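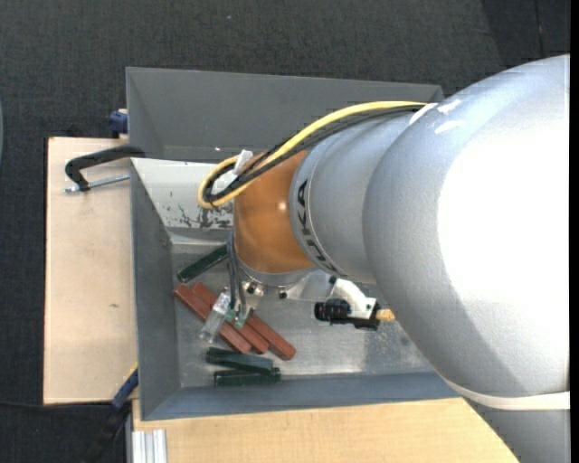
Cluvo sloped bins: frequently asked questions

These are the questions we receive most often at Bagheri about the gray sheet-metal bin. If yours is missing, please write to Azadeh Mirzaei at the Narnemar shop.

Why are the walls sloped?

Small parts slide back toward the flat floor and do not collect in the corners. With straight walls you must always dig out the last pieces with your fingers, and we did not like this either.

What can I keep in it?

Toy bricks, plastic fittings, screws, offcuts, clean hardware. Please do not store wet things, salt or food. The bin is not a sink and the seams are not made for standing water.

Does the bin need a special table?

No. Any flat surface that carries the weight is good. Many customers put it on a wooden bench. We recommend a thin felt sheet under it if you care about the wood — the underside can leave marks when the bin is pushed.

Can I order it without the high back panel?

Yes, write 'low back' in the order notes. The number for the standard bin is 2282, and the low version has the same number. The price is also the same.

My bin has brown spots on the upper wall. Is it broken?

It is surface rust, and the bin can still be used. Rub the place with a fine abrasive pad, wipe it with a dry cloth and put on one thin layer of clear metal wax. Leave it for 6 hours before you fill the bin again. Dark splashes which are not rust usually come off with warm water and a little dish soap. Gray smudges and scratches on the floor are normal wear and we do not replace a bin for them. A bin with red bricks in it can have both, rust high on the inner wall and scuffs on the floor, and still be good for work.
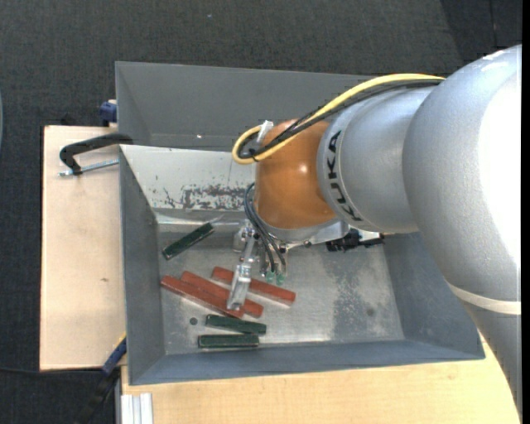
Will rust stain my bricks?

Loose rust can leave a brown dust on plastic. It washes off in lukewarm water. Dry the bricks completely before they go back.

Can I paint the inside?

You can, but we do not advise it. Paint chips where parts rub on it, and then you have chips among your parts. The outside is no problem.

How long is delivery?

Orders inside the country leave us in 7 working days. For Drenov we send one shipment each month, so please ask So-yul Baek for the next one before you pay.

What if it arrives with a bent rim?

Send us a photo of the rim and of the carton, and keep the carton until we answer. A small bend can be pressed back by hand with two pieces of wood. For a bigger one we send a new bin — you do not pay the return.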